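# Braço de bancada na oficina pequena: o que convém saber antes de alugar

07/12/2018

A Zeturach começou em outubro a alugar braços robóticos à semana a oficinas de brinquedos e de pequena marcenaria. O serviço inclui entrega, montagem, uma manhã de formação e a recolha no fim. A semana custa 372 euros e cada ferramenta adicional para a ponta do braço custa mais 199. Ficámos com um durante duas semanas, para arrumar e empurrar peças pequenas, e juntamos em baixo o que fomos apontando.

## Antes da entrega

- Meça a porta e o corredor. A caixa maior não dobra e não convém incliná-la.
- Reserve uma tomada só para o controlador. Não o ligue à mesma extensão do aspirador.
- Peça o manual com antecedência. O nosso chegou em inglês e a tradução demorou três dias.
- Limpe o chão à volta da bancada e marque com fita a zona onde ninguém deve estar com o braço ligado.

## A superfície de trabalho

A mesa perfurada é prática para aparafusar batentes e guias, mas as peças pequenas prendem nos furos quando são empurradas. Convém pôr uma tábua por cima. 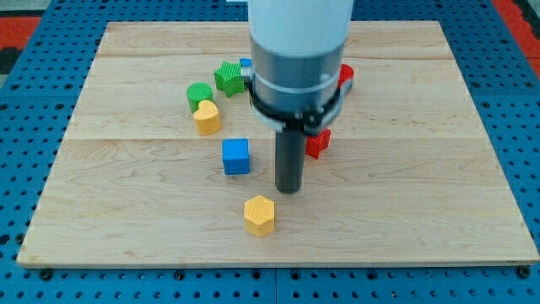 Para escolher a tábua, comece pelo peso. Uma tábua leve desliza ao primeiro empurrão mal calculado, e depois todas as posições gravadas ficam erradas. O ácer serve bem: é claro, pesado e aguenta pancadas. Se for feita de várias pranchas, como esta, passe a unha pelas juntas e lixe o que sentir. Deixe também espaço livre à frente. Com as peças juntas na parte de trás, como a estrela, o cilindro verde e o coração amarelo, sobra a metade da frente para as deslocar sem bater em nada. Um acabamento a óleo mate é preferível ao verniz, que dá reflexos.

Prenda a tábua com dois grampos baixos, num canto de trás e no canto oposto da frente. Grampos altos obrigam o braço a contorná-los e o programa fica mais comprido.

## A ponta

O serviço traz de origem uma haste simples, de ponta arredondada. Empurra, não agarra. Para alinhar peças num tabuleiro chega perfeitamente. Para as levantar é preciso a pinça, paga à parte.

- Aperte os parafusos do suporte em cruz, pouco de cada vez.
- Verifique o aperto todas as manhãs. Os nossos afrouxaram ao quarto dia.
- Regule a altura com um cartão de visita entre a ponta e a madeira. O cartão deve sair com uma ligeira resistência.
- Empurre os cubos pelo meio da face. Pelo canto, rodam.

## Assistência

Quem nos atendeu foi a Iolanda Medeiros, por telefone, sempre no próprio dia. A formação ficou a cargo de Beril Baysal, que fala um português claro e repete o que for preciso. Pedimos que a sessão fosse feita com as nossas peças e recomendamos que façam o mesmo.

## Vale a pena?

Para séries de cerca de 1.062 peças, compensou. Para encomendas pequenas, a programação leva mais tempo do que o trabalho à mão. A caução é devolvida no prazo de 9 dias úteis após a recolha. Guarde a espuma das caixas, que tem de ser entregue com o resto.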